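Pumow Wrist View Kit – for teaching robot hands to handle crinkly packages
2026-10-08
By Bhavana Shenoy

If you've ever tried to teach a robot hand to pick up a bag of snacks, you already know why we built this kit, and you probably have a few stories of your own.

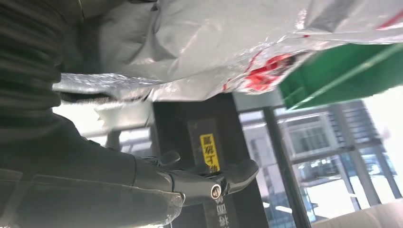
Shiny film is hard on a policy. It throws back light from every window in the place, it changes shape the moment a finger presses on it, and from a camera across the room the hand hides most of what matters. So the Pumow kit puts a small camera at the wrist, close to the fingers, and trains on that view together with the joint readings – the way you'd lean in to see what your own fingertips were up to.

The method came out of a study that Khải Phùng and Demetrio Casado ran at our Bellesville shop in July (a long, warm month, and I owe them both a good lunch). They recorded 700 guided grasps on soft packaging, trained one policy with the wrist view and one without, and gave each of them 50 tries on packages that weren't in the training set. The policy with the wrist view finished 31. The one without finished 19 fewer, and most of its misses came in the last little stretch before the fingers closed.

We were pleased with that, and we'd still like it to be better! Bright window light behind a package remains the toughest case, and we left those runs in the data on purpose so you can work on them too. Tilted and blurry views are in there as well – please don't filter them out before your first training run, as Khải found the policy got shakier without them.

What comes in the kit: the wrist camera and its mount, a 30 cm cable, the full set of recorded grasps, both trained policies, and the training code with Demetrio's notes, which are longer than this page and a good deal more thorough.

The mount fits the Shukla five-finger hand. For other hands, write to Ainhoa Llorente before you order and she'll check the wrist measurements with you. Orders ship from Bellesville.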